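Writing the rule book for robots in the home

Kerstin Tiedemann has the kind of enthusiasm for rules that most people keep for football. Ask her what should happen when a household robot meets a wet floor and she will pull her chair in, find a pen and start drawing. We had booked an hour. We were still talking long after it, and I came away with a folded sheet of arrows and boxes that I have since pinned over my desk.

Tiedemann works at Lindemann, where she looks after the Brimunley guide, a set of good-practice rules for people who teach robots to do jobs around the home. The first version was passed around in March. The one on the table between us was dated Oct 18, 2020, and she had already written all over it.

"I love a draft," she says. "A draft is when people still tell you what they think. Once it has a cover on it they get polite."

The guide runs to 40 pages, and a surprising share of it has nothing to do with machines. It deals with people: how long they should work before a break, what they should be told at the start, how they can ask for a recording to be deleted. Tiedemann came to robotics from workplace safety, and it shows. She thinks the field has been so keen on what the robot learns that it has been slow to look after those doing the teaching.

"If you hold a pair of grippers all morning, your wrists know about it," she says. "So there's a section on wrists! I fought for that section. People said, surely everyone will just stop when they're sore. Well, I've worked in factories. They don't stop. They want to finish the row."

Her rule on this is short. A session ends when the person says it does, and no reason has to be written down. Supervisors found that hard to accept at first (what if someone stops in the middle of a task?) and her answer was to add a second rule, that an unfinished attempt is kept and labelled as unfinished.

That leads her to the subject she likes best, which is labelling. At Pendex, one of the firms that tried the early draft, a set of 300 recordings had been tidied up before anyone else saw it. Every dropped cup and crooked fold had gone. "It was beautiful and it was no use to me at all," she says, laughing. "Where does a robot find out what a mistake looks like? Keep the fumbles. Mark them, date them, say what went wrong in plain words, and keep them."

Soft things get a chapter of their own. Cloth is a lovely problem, she tells me, as it never lies the same way twice, and two people will give you three opinions on when a throw is straight. The guide asks teams to agree on that before they begin and to write it in a sentence that a visitor could follow. It also asks them to work in rooms with some life in them. Shoes, bags and luggage should stay where they are unless someone could trip on them, and the walking path around the furniture should be checked before both hands are full.

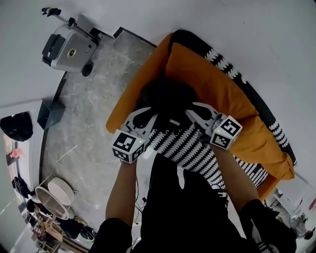 Plunerine, which has been using the guide with its own teams, would like the chapter on cloth to go further, and Piet from its training side told me that two-handed work needs a rule about which hand leads. His teams had each settled it in their own way, he said, and the results were hard to compare when they were put side by side. He would also like the checks on cables moved to the first page.

Tiedemann is delighted by this when I pass it on. The cables, she agrees, are in the wrong place, and she makes a note on the spot. She is less sure about the leading hand. "I'd want to ask left-handed people first. Maybe you record which hand led, and leave the choice alone. But he's right that we say nothing, and saying nothing is a sort of rule as well."

The next round of comments is open to anyone who does this work, including those who only do it now and then. She reads every one herself, and she would especially like to hear about stairs.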